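**Pedetti Ulo hard-shell kids' case – four months of use**

Category: children's luggage, hard shell
Price paid: $49
Used by: one six-year-old, supervised

We bought the Ulo in the pink printed finish after a soft backpack failed at the shoulder seam. My requirements were modest: a rigid shell, a zip a child can close without help, and a surface that wipes clean. It has since done 2 return flights, one long drive and a good many sleepovers at her grandmother's.

## Shell

The shell flexes slightly under thumb pressure at the centre of each face and very little at the corners. I loaded it with books and left it on its side overnight with a second case on top. By morning there was no permanent set. The corners are generously rounded, so it doesn't catch on door frames, though it also won't stand reliably on anything but its base.

The finish is high gloss. It cleans well with a damp cloth and shows every fingerprint until you do. Fine scratches appeared after the first flight. They are visible at a low angle and can't be felt with a fingernail. 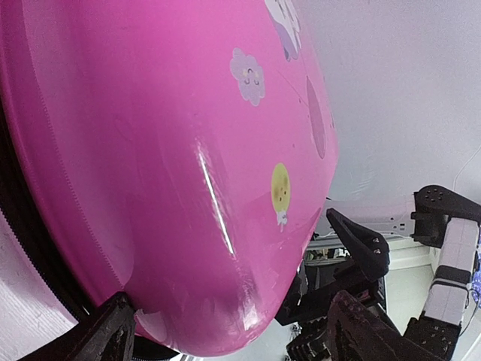
*Printed side, with the smiling cloud and the small white animal under its yellow oval.*

## Print

The decorations are widely spaced and carry on over the curve of the shell, where cheaper cases tend to stop short. I rubbed a corner of the artwork with a microfibre cloth and dish soap for 200 strokes and saw no colour on the cloth. Isopropyl alcohol is another matter – I tried it on a scuff beside the hinge and it dulled the gloss. Stick to soap.

Colours are soft in the characters and strong in the background. My daughter has named all of them. Her cousin, who is nine, considers the whole thing babyish, so the useful life may be limited by taste before wear.

## Zip and interior

The zip runs smoothly on the straights and stiffens at the corners when the case is full. A six-year-old can manage it at moderate load. The lining is thin polyester with one mesh pocket, and the stitching on that pocket has started to lift at one end. I put in a few stitches by hand and it has held.

There is a single elastic strap instead of a pair. It keeps folded clothes in place but does nothing for shoes.

## Compared with the Kokkinos

Vasiliki Mavromatis lent me her son's Kokkinos for a weekend in April. Its zip is better and its lining is noticeably heavier. It is also matte, and the scuffs on it had gone grey and would not wash out. For checked baggage I would take the Kokkinos. For cabin use and car trips I prefer the Ulo, mainly for the lighter shell.

## Rating

Shell: 8/10
Print: 9/10
Zip: 6/10
Interior: 5/10

I would buy it again at this price. A spare zip pull is worth asking the shop for, as the original is painted metal and the paint chips.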